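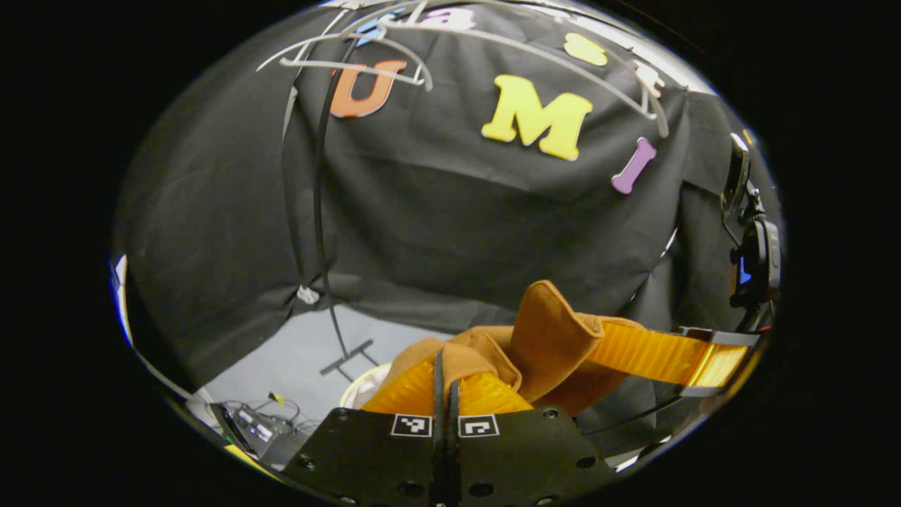
How does a robot learn to hang up a jacket?

You have been putting on coats since you were tiny, so you probably don't think about it much any more. Your fingers know where the collar is, even in the dark. A robot has to be taught, and one way of teaching it is with a kit like the Gisano, made by a small firm called Wirnum in Brellondale.

The Gisano is a gripper that a person holds. It has two soft, bendy fingers with ridges all the way along them, a bit like the folds of an accordion, and they are see-through and yellowy orange (rather like jelly sweets, we thought!). A camera rides along with the fingers and watches everything they do. You pick up a bit of cloth, the camera remembers it, and later on a computer studies the pictures and works out how a robot might do the same.

Cloth is tricky stuff, you see. A brick keeps its shape wherever you put it, but a jacket flops and folds and hides its own sleeves - and it never flops the same way twice.
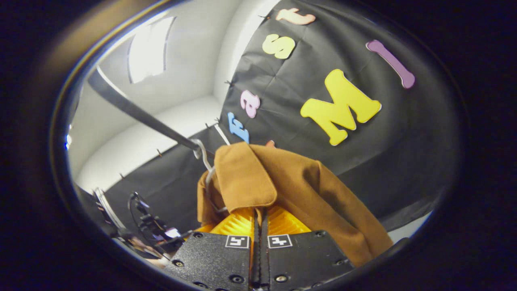 The collar is a good place to begin, says Despina Radonjić, who helped to design the kit. It sits close to the hanger, and there is plenty of it to get hold of. Those black and white squares on the gripper are called markers, and they help the computer work out where the fingers are.

Despina's team recorded 2,025 goes at handling clothes before they were happy, and 186 of them were done in a single day, which must have made for very tired arms.

Schools and clubs can borrow a Gisano for 2 weeks at a time. It comes in a padded case with a booklet by Gorazd Stan, full of things to try. Start with a sock, he suggests, and save your big winter coat for later on.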